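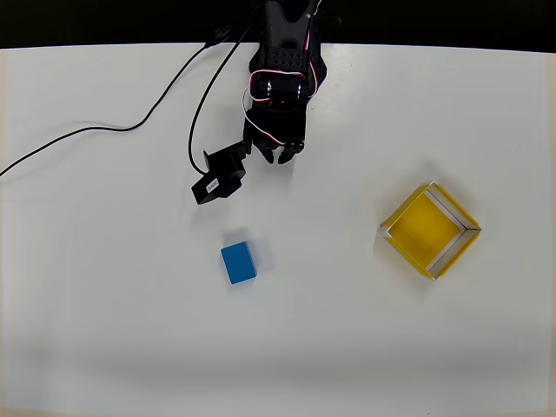 Care of White Work Surfaces
Workshop notes, sheet 6
Ginette Leclerc
Revised 7 June 2021

Scope

This sheet applies to smooth white tabletops used for light bench work: small repairs, sorting, wiring, model assembly. It does not cover oiled wood, natural stone or bare steel. If the surface material is unknown, test every product on the underside first and leave the test spot overnight before going further.

Daily cleaning

Remove grit before any wet wiping. Metal chips and sanding dust scratch a gloss finish when dragged under a cloth, and the scratches then hold dirt and show up gray. Use a soft brush or a vacuum with the brush attachment. Brush toward one edge and collect the debris there.

Wipe with a microfiber cloth dampened in lukewarm water with a few drops of dish soap. Wring the cloth out fully. Water that sits along an edge seam will get under the edging in time and lift it. Follow with a second cloth and plain water, then dry. Soap film left to dry is the usual cause of a dull patch that seems to come back after every cleaning.

Marks and stains

Pencil: white vinyl eraser, light pressure, then a damp wipe.

Permanent marker: isopropyl alcohol on a cotton pad. Blot first, then wipe inward from the outside of the mark. Do not use alcohol on acrylic sheet, which can craze.

Black rubber scuffs: dry eraser first. If a trace remains, use dish soap undiluted, left on for 2 minutes and rinsed.

Adhesive residue: roll off as much as possible with a thumb. Take up the rest with a little vegetable oil, then wash the oil away with soap and water.

Yellow shadow under a mat or a rubber foot: in most cases this is plasticizer migration and will not clean off. Prevent it with felt pads or a sheet of plain paper under anything that stays in one place.

Melamine foam removes nearly everything, including the gloss. Keep it for matte surfaces and use it wet. Scouring powder and the green side of a kitchen sponge should stay off the bench entirely.

Cables on the tabletop

Black cables show clearly on white, but they still get caught by sleeves and tool handles. Where possible, run them to the nearest edge by the shortest path and drop them there. Leave enough slack that a connector is never under tension, and keep the slack below the table.

Hold the run with hook-and-loop ties screwed to the underside. Adhesive cable clips work on top, but the residue attracts dust after removal. Branislav Dvořáček uses the small Wastska edge clamps on the long bench, with the pads wrapped in felt; the bare pads left dents in the edging by September.

Some cable jackets are soft PVC and will mark a painted or plastic surface if left for months. Wipe the jackets with a damp cloth when the table is cleaned, and shift them slightly each time.

Lighting

A gloss white top reflects an overhead lamp directly into the eyes. Place the lamp to one side, opposite the working hand, and low enough that its reflection falls outside the work area. Small white or clear parts are hard to see against the surface. Put down a sheet of gray card when handling them, and switch to a shallow tray for screws and anything round.

Supplies kept in the bench drawer

Microfiber cloths, 2
White vinyl eraser
Cotton pads, pack of 100
Isopropyl alcohol, small bottle, cap checked
Soft bench brush
Felt pads, self-adhesive
Gray card

Replace the cloths when they stop picking up dust. Wash them without fabric softener.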